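Section 4. Laying out your bakeware and serving pieces before first use

Welcome to the part of the guide we enjoy writing most! By now your Ponik table set is unpacked and the boxes are out of the hallway, and it is time to get everything onto the table where you can look it over properly. Give yourself a free half hour for this, with the kettle on if you like.

4.1 Covering the table

1. Wipe the table down and let it dry completely.

2. Spread a tablecloth over it – any cotton one will do, and a cheerful print hides crumbs very nicely. On a round table, let the cloth hang evenly all the way around before you put any weight on it.

3. Smooth the cloth from the middle outward. A fold under a ceramic dish can make it rock.

Note: Wipe-clean cloths from Trastex are a little slippery. Put a felt liner underneath.

4.2 Setting out the pieces

4. Start with the metal. Loaf pans and the round cake pan can go toward the outside of the table, with a hand's width between them so the rims don't scrape.

5. Place the oval dish next. Lift it by both loop handles, never by one, and set it down flat.

6. Add the bowls, one at a time. Please don't nest a bowl with a scalloped rim inside another bowl, however tempting it is when space is short.

7. Leave the plates for last. Tilt each one up by the rim and look at the edge and the printed design in good daylight, front and back, then lay it down gently.

CAUTION: Do not slide ceramic pieces against metal pans. Gray marks on a glaze can be stubborn, and a knocked rim may chip later in the dishwasher.

4.3 If something is not right

8. Set the piece aside on a folded towel and keep its wrapping.

9. Write to the Bostthorpe service desk within 28 days, quoting form 149. Replacement plates usually go out on a Thursday.

Note: Pieces from the older Jia range may differ slightly in color from the new ones. They are perfectly fine to use together, and we rather like them mixed.

Your table should now be ready for washing up, covered in Section 5.

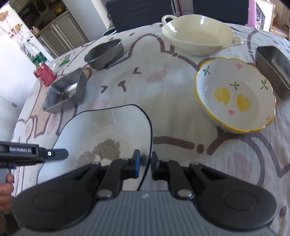

Zhiqiang Jin: I'd add a line to step 5 about putting the oval dish down before the bowls are anywhere near it. I did mine the other way around and bumped a rim with one of the handles. No chip, luckily, but I went over it with my fingertip three times to be sure.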